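4.2 Small containers on shared desks

The second group of observations concerns the things that people keep on a desk but do not use for the work itself: sweets, wrapped biscuits, paper clips, spare keys and similar. In our earlier visits to the Gencombe office we had treated these things as clutter and did not record them. Polyxeni Karagiannis, who made the first coding of the notes, proposed that they should have their own category, and the present section follows her proposal.

We visited 35 desks in two buildings. On 21 of them we found at least one open container which was meant for small items. The containers were of very different kinds, from a saucer to a divided box with several compartments. Closed tins and drawers were left out of the count, as their contents could not be noted without asking the person to open them.

The position of the container was more regular than its form. In most cases it stood to the side of the computer, near enough that the seated person could reach it, but also open to somebody standing on the other side of the desk. Figure 3 gives one such arrangement. The wooden tray is on the right portion of the desk, and the open laptop is turned towards the person who sits behind it. 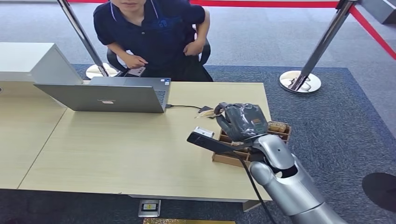
Reading time: 6 minutes

Figure 3. Desk with open laptop and divided wooden tray. A small item with a crinkled wrapper is held just above the desk, near the black cable.

Two points in the figure are of interest for our question. First, the tray has several compartments, and a small beige item lies in one of them, towards the back. Divided trays of this type were described by the participants as easier to keep in order, although some of them admitted that after a few weeks everything was mixed again. Second, the cable of the laptop runs across the same part of the tabletop. Cables were the most frequent complaint in the interviews. Participants told us that a container is moved a little each time a cable is plugged in, and that in this way it slowly travels to the edge of the desk.

The desk surface in Figure 3 is also not one piece. A seam separates the left section from the main desk, and a white cabinet or printer-like box stands on that left section. We met this division often. When a desk had an adjoining section, the larger and heavier objects were usually placed there, and the main section was kept for the computer and the small things. Only few participants could explain this as a decision. One of them, at the Pletell site, said that the big objects "were there before me" and that she had arranged the rest around them.

The contents of the containers were noted on paper forms and later entered in one table, which has 448 entries. Food in a single wrapper was the largest class, followed by fastening items such as clips and pins. Mixed compartments, where food and stationery lay together, were less common than we expected from the study by our colleagues at Muvumano, but their offices had no kitchen on the same floor and this may explain the difference.

We asked 20 of the participants whom they allow to take something from the container. Nearly all answered that anybody may take a sweet, but that a person should ask before taking a clip or a key. The rule was the same when both kinds of item were in one tray. We therefore suggest that the compartments have a social use as well as a practical one, because they show to a visitor which part is offered and which part is not. This suggestion is discussed again in Section 5, together with the comments of Ruairi Gillies on the first draft.

Related items
Section 4.1: Shelves and window sills in shared offices
Section 4.3: Drawers, keys and the question of permission
Casado working notes: How long does a tidy desk stay tidy?

Contact the authors | All rights reserved | Back to top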